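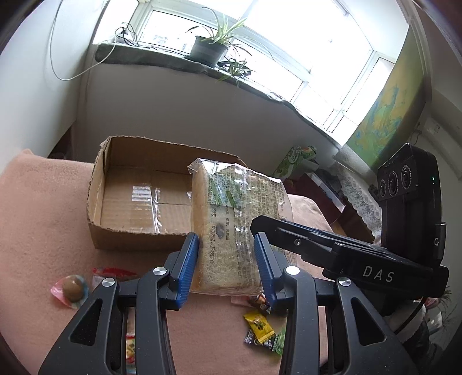

Bread in the grip, box behind it.

December 2018

So I've been quiet on here since June, sorry to the three of you who read this (hi Mum). Work's been a bit different lately and I keep boring people with it at barbecues, so you lot can have a turn.

If you've only just wandered in, I pack mixed snack boxes for Brikness, out at Butt. Bread, chocolate, little lollies, the odd savoury thing, all imported and all wrapped by people who clearly love crinkly plastic. You get a list, you get a box, you fill the box. I've done it long enough that my hands know where everything goes while my head is off planning dinner.

Mid-year we had a meeting with sandwiches, and when there are sandwiches you know something's coming. Brikness had signed up with a mob called Lovo to try automating part of the packing, and the project had a name, Evine, and a logo on a slide. I spent most of the meeting wondering whether I'd have a job by Christmas and didn't eat a thing, and I was cranky about that later.

I'd pictured a great big orange arm behind a fence. What I got first was a gripper you hold in your own hands! You hold it, you close it, and the two jaws come together with these ribbed blue pads on the ends. You pick up the snacks with that instead of your fingers, put them where they go, and it all gets recorded, and later on the software has a go at learning from it. Apparently you can't just tell an arm how hard to squeeze a bread roll. Someone has to show it, over and over, and the someone is me.

My first morning was a shambles. I've got good hands, I'm quick, I'm proud of being quick, and there I was chasing a lolly across a fleecy pink cloth like a toddler with chopsticks. The small stuff is by far the worst. You can't feel the edges, so you come down too far to one side and the thing scoots off. I said a few words that I hope didn't get recorded (I have since been told there's no sound, thank goodness).

Sliced bread was the surprise. I thought it would be easy, being big. But the packet is mostly air and film, and if you take it up high you've got a fistful of wrapper and the loaf swings about underneath. Take it low down, across the bread itself, and close up gently until you feel it push back at you. I do the same with my bare hands and had never once thought about it. That's been the strangest part of the whole business for me, finding out how many small decisions I make before smoko.
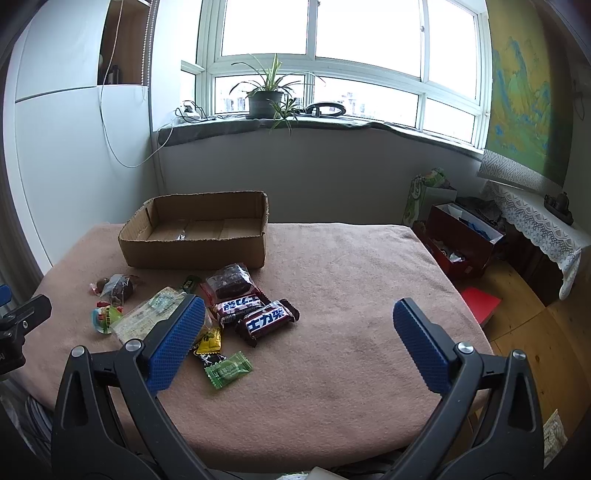 Jaws open over the table, with the chocolate bars out in front of the box.

The target was 100 good runs each before anyone upstairs would talk about the next stage. A run is good if nobody fumbles or knocks the box sideways. I got 42 in my first week, and I was thrilled with that until I saw how many I'd had to bin. The fumbles aren't wasted, they tell me, but they don't go on the tally, and I am the sort of person who cares about the tally. We're up to 467 between all of us now. My own best day was 92, and I went home and lay on the floor.

Which brings me to the bit I'd like Brikness to hear. Your wrists know about it. It's a different sore from normal packing, more in the heel of the hand and up the forearm. We asked for shorter turns and got them, after a bit of a wait, and now it's a turn on the gripper and then something else entirely, labels or receiving. I'd have liked that written down from day one. If you're going to ask people to teach a machine, plan it around the people.

The other thing is pay. We had a slightly awkward chat about whether this is packing or training, and at the moment we get a small loading for the days we're on Evine. Small! But it was nothing at the start, and it only changed when we all asked together. My view is that if what I know about bread is worth recording then it's worth something on the payslip.

Will it take my job? I don't know. Lovo say the arm would do the boring heavy middle of the line and we'd do the mixed boxes, the fiddly orders and the checking. They might be right. I've watched the test arm have a crack at the lollies, and I'm not losing sleep this month. Ask me again next year. What I have noticed is that the newer packers are better at the gripper than I am, they didn't have a lot of habits to get out of the way, and a couple of them have asked about learning the software side. I'd love that for them. I'd also love the company to pay for the course, and I've said so twice.

I've caught myself in the supermarket doing it as well, sizing up a loaf and thinking, low down, square on, nice and slow. The bloke beside me moved his trolley.

Anyway. We shut for a fortnight over Christmas and when we're back it's the twisted-end wrappers, the ones that spin when you touch them. I've asked for the early turn so I can get the swearing done before lunch. I'll try to post before next June this time, and if anyone has a decent stretch for forearms, stick it in the comments please.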